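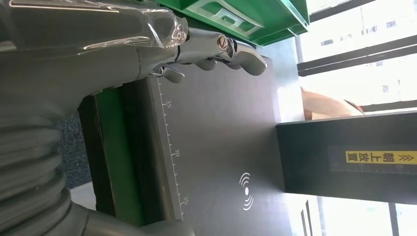
Figure 3. Wrist view of the hand above the dark mat, with the green tray beyond the fingertips.

4.2 Wrist views during parcel handling

The Osley station was set up to study a two-handed parcel task in which soft mailers are brought to a scanning platform and then placed in a crate. Each arm carries a small camera near the wrist. These cameras give a close view of the fingertips and the surface below them, and in many positions they also take in windows and other bright areas of the room. Exposure was left on automatic for all 796 episodes.

We labeled each wrist recording for two conditions. The first is loss of contrast, in which daylight washes out part of the view. The second is blocking, in which a large nearby surface fills more than half of the view. Both conditions were marked by hand at intervals of 40 images, using the Clikura labeling tool. Episodes in which both wrist cameras were blocked for 32 or more labeled images in a row were set aside and were not used for training.

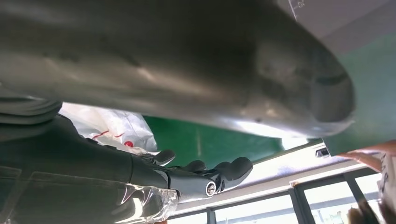 Figure 4. Wrist view with a metallic surface close to the camera, a black robotic hand beneath it and bright window panes below.

Blocked views were kept in the training set when the head camera still showed the parcel. The policy receives all three camera streams at every step and learns a separate weight for each one. No rule was written to turn a stream off. In the Bermúdez baseline, by contrast, a wrist stream is dropped whenever its mean brightness passes a fixed limit.
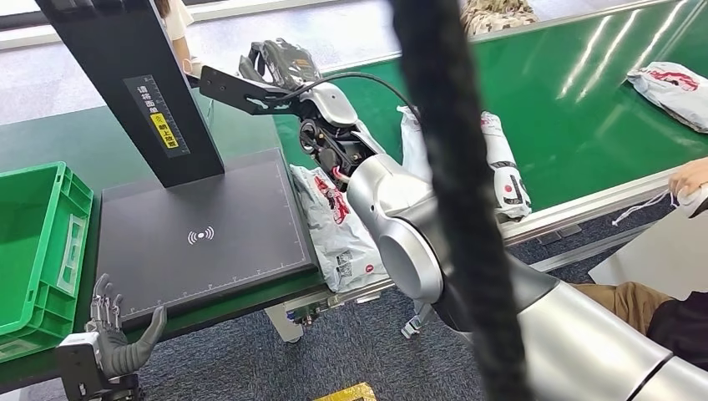

Reading time: 2 min

4.3 Head view and choice of hand

The head camera covers the work table, the scanning platform and part of the conveyor belt. It serves as the main source for locating parcels, while the wrist streams guide the final approach. People near the belt were not masked, and the policy was trained on the full image.

Trials with all three streams were compared with trials that used the head stream alone. With the head stream alone, 21 more placements ended with the parcel over the border of the platform. Most of these errors took place when an arm hid the parcel from the head camera. The Bronetti planner was used in both sets of trials and its settings were not changed between them. Results by parcel type are given in Section 5.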